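**tapedeck_moth**
OK, who else has had the new Ververidis EP on repeat? Five tracks, no filler, and the drums on "Tiltollow" are huge! I've played that one 40 times since Friday (my neighbors know every word).
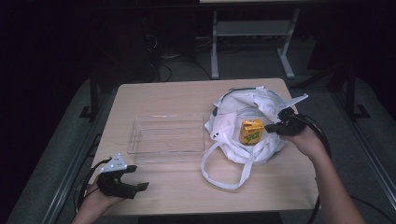
The second verse is where it really takes off for me, when the bass drops out and it's only her voice and handclaps.

**lowend_lu**
Love her, but "Tiltollow" is the weak one. Too clean. Give me "Flonance" any day, it sounds like the December demos!

**tapedeck_moth**
Too clean?? Put headphones on and try again :)

**brasskid**
With Lu on this. The horns on "Flonance" gave me chills, and I saw her do it at Cemard with two drummers. So loud, so good.

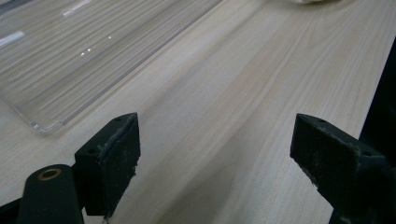
*clear tray on the table*

**lowend_lu**
Two drummers! Ok, I need a live album now.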